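Self-publishing a picture book - how many copies for a first print run?
Asked by Pylyp Kostiuk, October 18, 2020

Hi all. I've written a bilingual picture book (English and Ukrainian, for ages four to seven) called Fondik Finds a Boot, and my illustrator finished the last spread in September. Now I'm stuck on numbers. The printer, Firkberg, has quoted me for 200 copies or 500, and the price per book drops a fair bit at 500. I've got one school visit booked and a stall at our local market, and my mum says she'll take ten. I don't want to be sleeping beside boxes for the next five years.

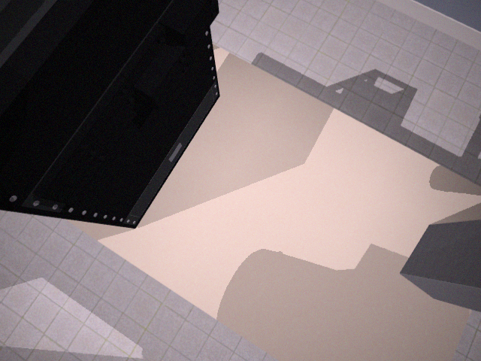

My other worry is colour. The proof I got back was darker than my screen, mostly in the night pages, and I can't tell if that's normal. Do I ask for a second proof, or am I being fussy?

2 answers

Hilde Brouwer
Get the 200! I went for 500 with my first one (Hrynyshyn the Goose, still very fond of him) and I sold 77 in the first year, and most of those were to people who already knew my kids. The unit price looks lovely until you work out what you've paid in total. You can always reprint, and you'll want to anyway once somebody's nan spots the typo on page nine. 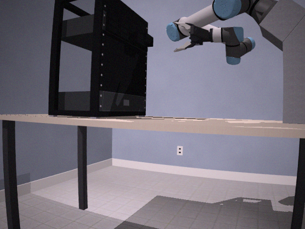 On the colour, ask for the second proof, and pay for it if you have to. Screens are lit from behind and paper isn't, so night pages nearly always come out heavier than you expect. I lighten mine before they go off, and I keep an eye on neighbouring tones too. Think of a blue-grey back wall next to a darker blue-grey side wall - easy to tell apart on a monitor, but on uncoated stock two shades like that can sink into each other and your corner disappears. Get your illustrator to look at the proof in daylight, near a window, before anyone signs anything.

Oh, and have a Ukrainian reader check the final PDF, not just the manuscript. My line breaks went haywire in layout and I only caught it by luck.

toltadari_reads
depends on your budget. I did print on demand and had no boxes at all, but the paper was thin and the shops weren't keen on it. Good luck with it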